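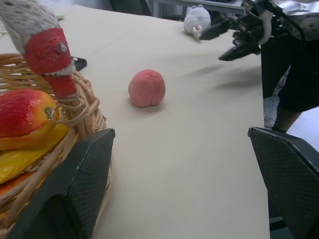
The Jistunent kit at a play table. The two black fingers at the front belong to the gripper.

What is a robot gripper?

You pick things up all day without thinking about it. Your fingers know how hard to squeeze a banana and how softly to hold a chick. A robot has to be given all of that. The part that does the holding is called a gripper.

The Jistunent is a gripper kit made by a company called Fahy. It is sold to schools and libraries that already have a robot arm. The kit costs $575 and comes in a grey case with two fingers, a small camera, a bag of screws and a book of activities.

How does it hold things?

The two fingers move toward each other, a bit like your thumb and pointer finger. When they touch something, they stop and press. You can set how hard they press with a number from 1 to 50. A low number is good for a soft toy. A high number is for something heavy, like a full drink bottle.

The fingers have a fine, rough texture on them. Smooth fingers would let things slide out.

How does it see?

The camera rides along with the gripper, so it always looks where the fingers are pointing. That is why the fingers show up at the bottom of the picture. The pink thing between them has a crease down the front like a peach. It is a good shape to practise on, as a round object can roll away if one finger touches it before the other.

The toy fruit in the basket is harder. The mango is sitting on the banana, and there is wicker in the way. The robot has to work out where one colour stops and the next begins.

Do all robots have two fingers?

No. The dark hand on the silver-grey arm at the back has several fingers with joints in them, more like yours. Hands like that can do more, but they cost more and have more parts to look after. The Jistunent kit does not include one.

Is it hard to set up?

A grown-up needs to bolt it on. Béla Katona, who teaches at Vevesham Primary, took nearly 2 hours. Her class started the first activity on Tuesday.

Words to know

Gripper: the part of a robot that holds things.
Joint: a place where something bends.
Wrist: the end of the arm, where the gripper is fixed on.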